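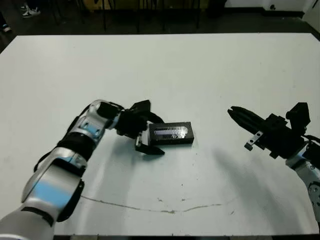

Week 3: Charter seats and how they are priced
Tourism Operations, Regula Imhof

Reading: Clidia case, pages 13 to 60. Bring it on Friday.

A charter operator pays for the whole aircraft, full or empty. Drovton contracts its June flights the winter before and sells them in two ways: as part of a package, or as flight only. Flight-only seats are usually released when package sales fall behind.

Terms to know
Allotment: seats held for one agent until a release date.
Release date: the day unsold seats go back to the operator.
Empty leg: the first flight home and the last flight out of a season.

Exercise
Henanero holds an allotment of 60 seats and has sold 13. Return fare is $568. Work out the revenue so far, then say whether you would cut the fare before the release date. Half a page, your own words.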